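Gripper comparison - minutes, May 23, 2021

1. Minutes of the March meeting agreed. Matters arising: Requena has still not sent the spare wrist plate.

2. Drawer task. Results were tabled for the Evell hand on the Husthorpe bench. Items are taken at the bottom drawer of the grey cabinet, with the arm coming in from the right. 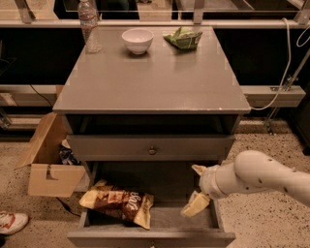

Item 2: small yellow item held at the open bottom drawer.

Of 328 attempts, 17 were stopped by the operator. Stops are to be logged by item type from now on. The Hesenen controller stays at 300 Hz for both hands until the comparison is closed. A request to try 525 Hz was deferred.

3. Snack bags. Crumpled foil gives no fixed edge to aim for, and the meeting did not agree on what counts as a good hold.

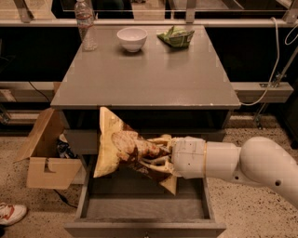

It was agreed to score a hold only once the bag is clear of the drawer front - contact alone does not count. Earlier runs will be rescored on that basis.

4. Actions. Bench team to rescore and circulate the sheet. Controller team to write up the case for 525 Hz.

Next meeting to be arranged by email.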